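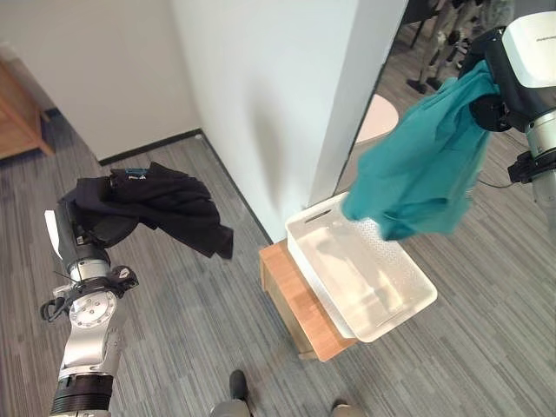
Shower tray

Search this site Go Enter a word or phrase

Print this page | E-mail this article

A shower tray is the shallow basin that forms the floor of a shower and carries the used water to the drain. It goes by several other names, among them shower base and shower pan, and in older British houses you may still hear it called a receptor. Whatever the name, its work is the same: to hold a person's weight, keep water off the floorboards and send it all down the waste.

Materials

The oldest trays still in everyday use are fireclay, a thick fired ceramic with a glazed top. They are heavy, rather cold to stand on first thing in the morning, and very long-lived if nobody drops a shampoo bottle on them from a height. Acrylic trays are much lighter and feel warmer underfoot, though they can flex and creak if they are not well supported. Between the two comes stone resin, a mixture of crushed stone and resin with an acrylic skin – stiff, quiet and fairly heavy, so it is wise to have a second pair of hands for the stairs. Enamelled steel is also found, mostly on the Continent.

Shapes and sizes

Square and rectangular trays are the most common, and the quadrant, with its one rounded corner, is a great favourite in small bathrooms where the door would otherwise catch on something. Offset quadrants are sold as left-handed or right-handed, and many a fitter has a story about opening the wrong one. The Gredby pattern, a long narrow tray meant to take the place of a bath, is 70 cm wide, while the low Pavix tray stands a mere 20 mm above the floor.

Fitting

Most trays are laid on a full bed of sand and cement mortar, and levelled in both directions. The fall towards the waste is already moulded into the surface, so the tray itself should not be tilted. Some are raised on adjustable legs with a clip-on panel in front, and this makes the trap far easier to reach later on. Walls are tiled down on to the rim, and the joint is then sealed with silicone. Kwame Ansah, in his handbook Flavham Bathrooms, advises testing the waste with several buckets of water before any tiling begins – good advice, and very often skipped.

Care

Warm water, a soft cloth and a mild washing-up liquid will do for nearly every tray. Scouring powders dull acrylic quite quickly. Limescale around the waste can be loosened with a product suited to the surface, and the trap wants clearing of hair now and again.

See also: Wet room; Bottle trap; Shower screen

Contact us | Copyright Alhassan Home Reference | Back to top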